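Intro to Food Science, Handout 6: Extraction and Filtering
Updated May 28, 2019

Extraction means moving soluble material out of a solid and into a liquid. In coffee, the solid is the ground bean and the liquid is hot water. Acids dissolve early. Sugars and the bitter compounds come out more slowly.

Three things set the rate: grind size, water temperature, and contact time. A finer grind gives more surface area and slows the flow.
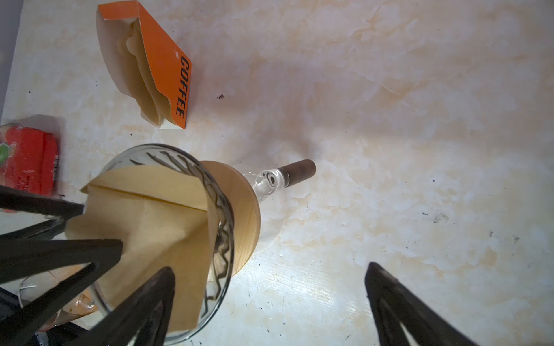

Fig. 1. Glass dripper with a brown paper filter, wooden collar, and server.

Paper holds back fine particles and much of the oil. Metal mesh lets both through, so the cup has more body and leaves sediment. Cloth falls between the two.

Strength and yield

Strength is the share of the drink that is dissolved coffee. Yield is the share of the dry grounds that ended up in the drink. Students mix these up on the lab report every term.
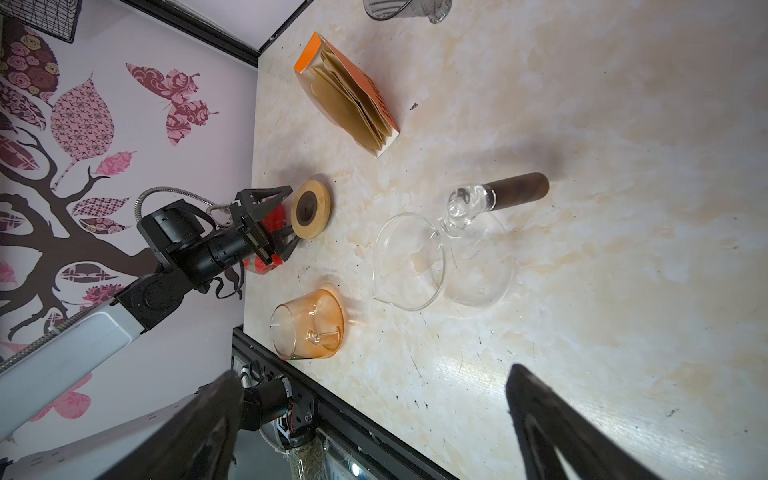 Yield (%) = dissolved mass / dry grounds mass x 100

Use grams for both. If 20 g of grounds gives 4 g dissolved, the yield is 20%. Adding water to the finished drink lowers strength and leaves yield the same.

For the lab, work in groups of 2. Run 3 grinds at one temperature and record brew time for each.
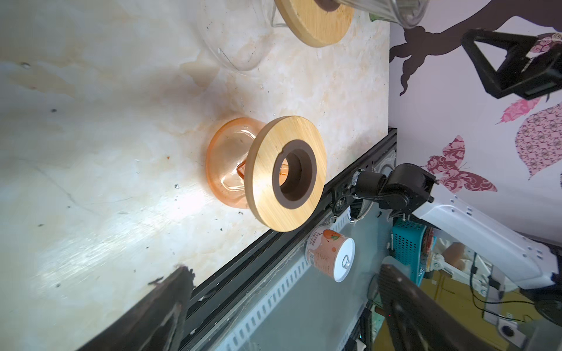 Rinse the meter with distilled water between samples and let each sample cool before reading it. Reports are due one week after the lab. Read the Guérin chapter on solubility before then.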